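Maschinenelemente 2, Übungsskript
Kapitel 6: Kleine Stirnräder aufnehmen, messen und beurteilen
Dozentin: Rekha Kurup
Stand: Mittwoch, 2. März 2022

6.1 Worum es geht

In der Vorlesung wurde das Stirnrad bisher über seine Verzahnungsgeometrie eingeführt. In der Übung geht es den umgekehrten Weg: Ein Rad liegt vor, die Zeichnung fehlt, und die Kenngrößen sollen aus Messungen bestimmt werden. Dieser Fall kommt in der Instandhaltung oft vor, vor allem bei älteren Getrieben, deren Hersteller keine Ersatzteile mehr liefert.

Benötigt werden Messschieber, Lupe, Taschenrechner und eine weiche, ebene Unterlage. Die Protokollvorlage liegt im Kursordner unter der Nummer 486. Wer mit dem Tabellenwerk von Hauksdóttir arbeitet, findet die Normmodule dort auf Seite 24.

6.2 Ablage und Sichtprüfung

Das Rad wird flach auf die Stirnseite gelegt. Filz oder ein dichter Stoff ist einer blanken Metallplatte vorzuziehen, weil Grate und Späne dort keine Kratzer in die Stirnfläche drücken. Vor dem Ablegen die Unterlage abbürsten. 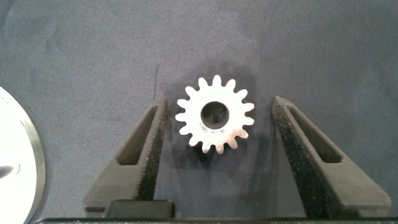
Die Sichtprüfung beginnt an der Bohrung und geht von dort nach außen. Zu achten ist auf Ausbrüche am Bohrungsrand, Reste von Klebstoff oder Fett, Druckstellen auf der Nabe und beschädigte Zahnköpfe. Prägungen auf der Stirnfläche werden abgeschrieben, soweit sie lesbar sind. Unlesbare Zeichen kommen als Strich ins Protokoll, es wird nicht geraten. Eine Prägung kann die Teilenummer, den Modul oder nur das Fertigungslos angeben und ersetzt die Messung deshalb nie.

6.3 Kenngrößen

Für die geradverzahnten Räder dieser Übung ohne Profilverschiebung gelten:

Teilkreisdurchmesser: d = m · z
Kopfkreisdurchmesser: da = m · (z + 2)
Fußkreisdurchmesser: df = m · (z – 2,5)
Teilung: p = π · m

Dabei ist m der Modul in Millimetern und z die Zähnezahl. Das Kopfspiel ist mit 0,25 · m angesetzt. Bei sehr kleinen Modulen wird in der Praxis auch mit größerem Kopfspiel gearbeitet, der Fußkreis taugt also nur zur Kontrolle. Den Modul bestimmt man aus dem Kopfkreis:

m = da / (z + 2)

Das Ergebnis wird mit der Normreihe verglichen. Liegt es zwischen zwei Werten, zuerst die Messung wiederholen und danach an eine Profilverschiebung denken.

6.4 Arbeitsplatz

Die Teile werden einzeln auf der Matte bearbeitet. Was nicht gemessen wird, bleibt in der Schale. Der Kasten Flarka enthält die Räder für die Gruppen A und B, der Kasten Noser die für C und D. Bitte nicht mischen, die Sollwerte sind verschieden. 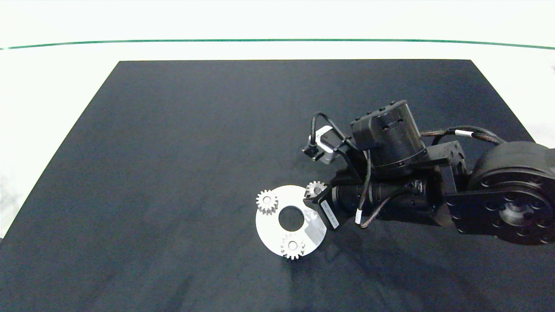

Streiflicht von der Seite ist für die Beurteilung der Zahnflanken besser geeignet als die Deckenbeleuchtung. Bei hellem Licht von oben überstrahlt eine blanke Stirnfläche leicht, und feine Riefen gehen verloren. Die Messreihe umfasst fünf Ablesungen pro Durchmesser, dazwischen wird das Rad jeweils um einige Zähne weitergedreht. Notiert wird auf 0,05 mm, auch wenn die Anzeige mehr Stellen ausgibt.

6.5 Ungerade Zähnezahl

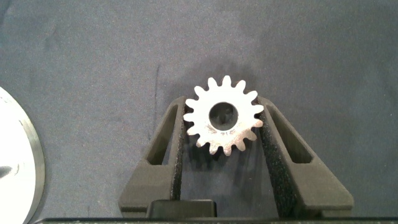 Der Kopfkreis lässt sich nur bei gerader Zähnezahl direkt zwischen zwei gegenüberliegenden Zahnköpfen abgreifen. Bei ungerader Zähnezahl steht jedem Zahn eine Lücke gegenüber, und der Messschieber zeigt einen zu kleinen Wert. Das silberfarbene Rad mit seinen fünfzehn Zähnen gehört zu dieser zweiten Gruppe. Man misst dann die Bohrung D und den Abstand a vom Bohrungsrand zum Kopf des nächstliegenden Zahns und rechnet:

da = D + 2 · a

Voraussetzung ist, dass die Bohrung rund ist und mittig sitzt. Zur Kontrolle wird a an drei Stellen gemessen. Weichen die Werte um mehr als 0,1 mm voneinander ab, gehört eine Bemerkung zum Rundlauf ins Protokoll.

Rechenbeispiel mit z = 15:
D = 5,0 mm, a = 6,0 mm
da = 5,0 + 2 · 6,0 = 17,0 mm
m = 17,0 / (15 + 2) = 1,0 mm
d = 1,0 · 15 = 15,0 mm

Die Werte sind für die Rechnung gewählt und gelten nicht für die Räder aus den Kästen.

6.6 Unterschnitt

Beim Eingriffswinkel von 20° liegt die theoretische Grenzzähnezahl bei 17, die praktische bei 14. Ein Rad mit fünfzehn Zähnen ohne Profilverschiebung liegt dazwischen. Der rechnerische Unterschnitt am Zahnfuß ist klein und wird meist hingenommen.

6.7 Aufgaben

Berechnen Sie d, da, df und p für z = 19 und m = 0,8 mm.

Bestimmen Sie den Modul eines Rades aus Ihrem Kasten und geben Sie die Abweichung vom nächsten Normmodul in Prozent an.

Das Ritzel einer Altton-Antriebseinheit (z = 15) läuft mit 1555 Umdrehungen pro Minute und treibt ein Rad mit 24 Zähnen. Berechnen Sie Übersetzung und Abtriebsdrehzahl.

Abgabe der Protokolle bis Ende März im Fach von R. Kurup, ein Exemplar pro Gruppe.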